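Stop tuning the grasp and look at the planner

3/10/21

Most of the argument about picking software is still an argument about grasping. A new network comes out, it scores a little better on a pile of mixed objects, and teams spend the next month swapping it in. I think that month is usually wasted, and that the time should go on the dull code that sits between the camera and the arm.

We run a small tooling group in Diltberg. Our stack is the Jostedell planner with our own perception node in front of it, and since November we have kept a proper record of every failed pick. When I last sorted the log, 11 failures in one batch had been filed under "bad grasp". I replayed them all. In 2 of them the grasp pose really was poor. The others were stale transforms, a collision map that had not been refreshed after the last move, or a retry that asked the planner the same question and got the same answer.

None of that shows up in a benchmark. A grasp score is worked out on one image, and the planner has to live with everything that follows. A soft item gets dragged along with the thing on top of it, and the map still holds its old outline. The software then plans a careful path around a cloth that has moved.

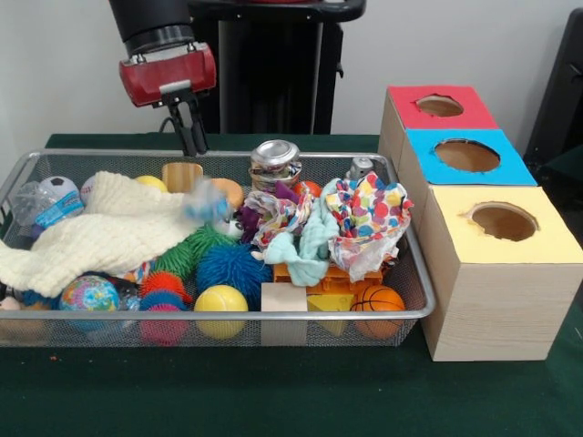

The gripper above a wooden block at the back of the mixed basket.

The block is an easy shape. Getting to it and away again, with balls, a can and a blanket in the same basket, is a planning job, and the grasp network has nothing to say about it.

What I would ask for is modest. Log the age of every transform used in a plan. Make the retry change something before it runs. Give failures at least three labels, and let "bad grasp" be the last one tried. The Zokov logging format can hold all of this already - most people leave the fields blank.

Better grasp models are welcome and we will use them. I would still fix the clock first.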